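Trying Out Hands
Two grippers, one gray basket and a lot of laundry at Lunotcombe
19/08/2023

The Fodby hand has fingers with a rubber tip on each. The Sevarley gripper has two soft pads and no joints to speak of. One costs eight times as much as the other, and the Lunotcombe test shop wanted to know what the extra money buys when the job is clothes and a plastic basket.

The shop has been comparing hands since February. It works for companies that plan to put arms in care homes and hotels, where most of the handling is soft stuff: towels, shirts, bedding. Makers quote grip force and payload. Neither figure says much about a wet towel.

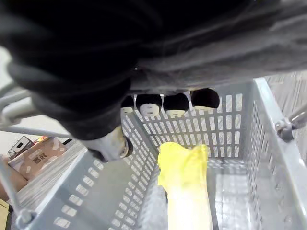
Words: Automation Desk
Staff writer, machines and workplaces

Baskets cause more trouble than the shop expected. Holes in the sides let light through, and that can confuse a depth camera. A handle that folds over the rim gets in the way of the wrist. Yellow pads, at least, are easy to find on a wrist camera when an operator is lining up a reach, but a bright room can wash out their color.

Each hand got 80 tries at lifting a single piece of cloth out of a basket and setting it down on a table. The Sevarley pads dropped 11. Most of those were thin items that slid out sideways once they were clear of the rim. The Fodby hand dropped two, and it took longer over nearly every lift.

Speed is partly down to the controller. Both hands ran on a Dursun unit, and the shop kept the same settings for the whole comparison. A jointed hand has more motors to bring into position before it closes, so it waits. The operators say they got used to that after a few days.

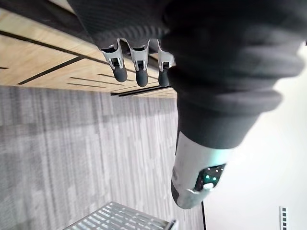
Cloth sleeves are another matter. The shop puts them on its arms to keep lint out of the joints, and they do that well enough. They also bunch up when the wrist turns, and a fold can slip down in front of a camera in the middle of a lift. Tape helped for a while. A tighter cuff is on order.

For a hotel laundry that handles towels all day, the shop would pick the pads and accept the drops. Mixed clothing calls for the jointed hand. The next round uses the same basket with the lights turned down.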